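# Frozen Dough and Buns: Questions We Get at the Counter

Espinoza sells frozen buns, dumplings and raw dough from the shop and by mail. Answers last changed in July.

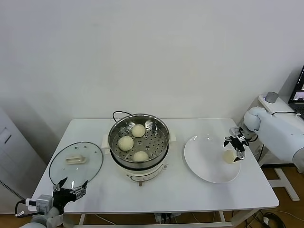 Gerardo Marras wrote to ask why his buns come out smooth one time and wrinkled the next, when he buys the same bag and follows the same steps. His question comes up more than any other, so it goes first.

## Why do my buns wrinkle?

Usually it is the change in temperature at the end. When the lid comes off at full steam, cool air hits the dough and the skin pulls in. Turn the heat off, leave the lid on for 2 minutes, then open it slowly. Dough that rose too long will also wrinkle, and there is no fix for that once it is cooked. A wrinkled bun is safe to eat and tastes the same.

## Do I need to thaw them first?

It depends on the bag. Bags marked "cooked" go straight from the freezer into the steamer. Bags marked "raw dough" need to thaw and rise on a lightly oiled tray, covered, until they look puffy. In a warm kitchen that can be under an hour. In winter it can take most of a morning.

Dumplings are never thawed. They stick to each other and tear.

## How long do they steam?

Cooked buns take ten minutes from the time the water is boiling. Raw dough buns take fifteen, or eighteen if they have a meat filling. Start counting when you see steady steam, because the time it takes to get there varies a lot from pot to pot.

Filled buns should reach 165°F in the middle. If you don't own a thermometer, cut one open. The filling should be hot all the way through and no part of the dough should look gray or wet.

## Can I use the microwave?

For cooked buns, yes. Wrap one in a damp paper towel and heat it for forty seconds, then check it. It will be softer than a steamed bun for a few minutes and then it gets tough, so eat it right away. Don't microwave raw dough.

## What do I put under them?

Parchment squares, cabbage leaves or a thin wipe of oil all work. We pack parchment in the mail orders. Leave room between buns — they get bigger, and two that touch will tear when you pull them apart.

## What is the difference between the Truneo and Ilness lines?

Truneo is our plain line: no filling, a little sugar, wheat flour, yeast, water and oil. Ilness is the filled line, and at the moment it comes in pork, mushroom and red bean. The dough is close to the same, but the Ilness dough is rolled thinner at the edge so that it closes well at the top.

Truneo buns are easier for a first try.

## Are any of your products gluten free?

No. Everything is made in one room with wheat flour in the air. The red bean and plain buns contain no egg or milk, but the mushroom filling has sesame oil in it. The full list is on the back of each bag, and we will read it to you over the phone if you are ordering by mail.

## How long do they keep in the freezer?

Cooked buns keep three months. Raw dough keeps six weeks, after which the yeast gets weak and the buns stay flat. Press the air out before you close the bag again. White dry patches are freezer burn, and those buns are better torn up and fried in a pan than steamed.

## My order arrived soft. Is it ruined?

If the bag is still cold to the touch, put it in the refrigerator and cook it that day. Don't refreeze it. If a filled product is warm, throw it out and send us a note with your order number. We replace it or refund it, whichever you like.

Mail orders go out in a Skinow liner with gel packs. The liner is good for two days on the road, and we don't ship to addresses that take longer.

## Do you sell to restaurants?

Yes, by the case. A case of Truneo holds 140 buns and a case of Ilness holds 110. Orders of 1,000 buns or more need a week of notice so that we can fit them into the schedule. Cases are picked up at the back door before 10 a.m.

## Can I visit and watch the buns being made?

Not at present. The room is small and the floor gets slick. There is a window from the shop side, and folding usually goes on until noon.

## Can I return an unopened bag?

We can't take back frozen food once it has left the shop. If something is wrong with it, keep the bag and tell us the number stamped near the seal.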